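I finally got to sit in a Hesholm 3! If you've read this blog for any length of time you know I've been chasing one of these little wagons for years, and on a rainy Saturday in November I found myself behind that huge thin-rimmed steering wheel with a grin I couldn't get rid of.

Quick background for anyone new. Hesholm was a tiny outfit that built boats first and cars second, and the 3 was its only real attempt at a family car. The company made 249 of them before the money ran out, and the wagon is the rare one - only 111 left the shop with the long roof. The engine is a 1391 cc four that Hesholm bought in from outside, and everything around it was done in-house, right down to the door handles (which are lovely, by the way, and feel like something off a good refrigerator).

The car belongs to Fermín Salinas, who bought it as a shell with four boxes of parts and no wiring. He spent his first winter just labeling things. The glass was all there, thank goodness, but the tailgate had rusted through along the bottom, so he cut the lower third off and had Herrera, the body shop down the road from him, fold up a new section. I ran my thumb along the seam and couldn't find it.

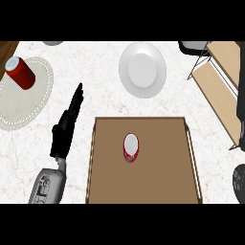 What surprised me most was the room inside. The rear seat folds in two stages, and with everything down you get a load floor longer than I am tall. Hesholm moved the spare under the hood to make that work, a bit like the old Subarus did, and it means the cargo area is flat all the way to the bumper. I crawled in. Of course I crawled in!

Then we drove it. The gearshift is long and a little vague going into second, but the ride is fantastic - soft at first, then nicely settled once you lean on it in a corner. It has real character at 40 miles an hour, and that's plenty fast for the roads up by Fermín's place. The heater has two settings, off and bread oven.

Catalina Mansilla has been piecing together a chassis register and would love to hear from anyone who owns one, or even remembers seeing one. She has good records for the sedans but big holes in the wagons, especially the last batch. If your uncle has a weird boxy thing under a tarp, go and read the plate on the firewall, then leave me a comment and I'll pass it along to her.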